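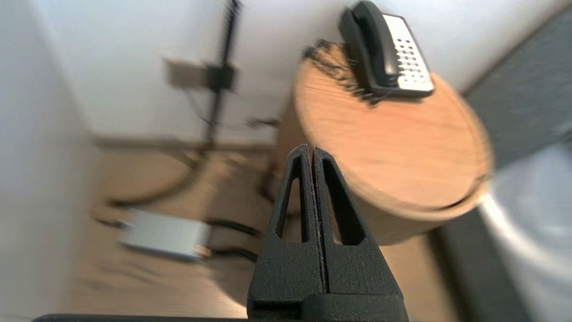
Desk phone on the side table: crackling, then no dial tone

Status: solved (I think!)
Product: Juseo desk phone, corded
Opened by: me, from the front room

First entry, 9.15 in the morning

Hello, me again. I've got one of your Juseo desk phones on a round wooden side table by a white wall, and since early October the line has been getting worse and worse. To begin with it was only a bit of a crackle when I picked up the handset. Now I get the crackle, then a sort of click, and then nothing at all, no dial tone, just my own breathing. It does ring when people call, which is maddening, as they can't hear a word I say once I've picked up.

I should say the coiled cord is in a terrible tangle. It has got itself into knots and flops all over the table to the left of the phone. I'm a pacer on the telephone, I'm afraid, and I turn round a lot.

Second entry, 10.40

Right, I've been through the list you sent. Notes as I went:

Unplugged the phone from the wall, gave it a few minutes, plugged it back in. Same crackle.

Tried the other wall socket, the one in the hall. Same again, so I'm ruling out the socket (and I was quite pleased not to have to move the bookcase).

Swapped the line cord for the spare from the drawer, a Wandex one I bought for 80 pence in a closing-down sale. No change.

Pressed the cradle switch up and down a good many times. It springs back nicely and doesn't feel sticky.

Then I did the wiggle test. Handset to my ear, other hand on the coiled cord where it goes into the handset, and there it was! Wiggle one way, dial tone. Wiggle the other way, dead. The end that goes into the base made no difference whatever I did to it.

Third entry, 11.20

Your reply says to unclip the coiled cord at both ends and look at the little plugs. Done. The base end looks fine. The handset end has a bit of fluff in it and one of the tiny metal contacts is sitting lower than its neighbours. I got the fluff out with a wooden cocktail stick and left the contact alone as you asked.

While it was off I held the cord up by one end and let it spin itself out, and it must have gone round for a full minute. Very satisfying! It's still kinked in the middle where it was knotted, though, and when I clipped it back on, the crackle was there as before. Fainter, perhaps, but there.

Fourth entry, a week later

New cord has come. I went for the Peltance one in black, 400 cm when stretched, order ending 325 if you need it for your records. The Sorensen was cheaper but only came in cream, and I didn't fancy it with a black handset.

Clipped in at both ends with a proper click and the dial tone was there straight away. I rang my sister and we talked for 42 minutes without a single crackle, and she says I sound much closer than I did. I tried the wiggle test again for good measure and couldn't get it to drop out.

One last question before you close this. Is there a swivel thing that fits between the cord and the handset, to stop it winding up again? I've seen them in the back of your catalogue but it doesn't say which phones they go with. If it fits mine I'll have one, in black please.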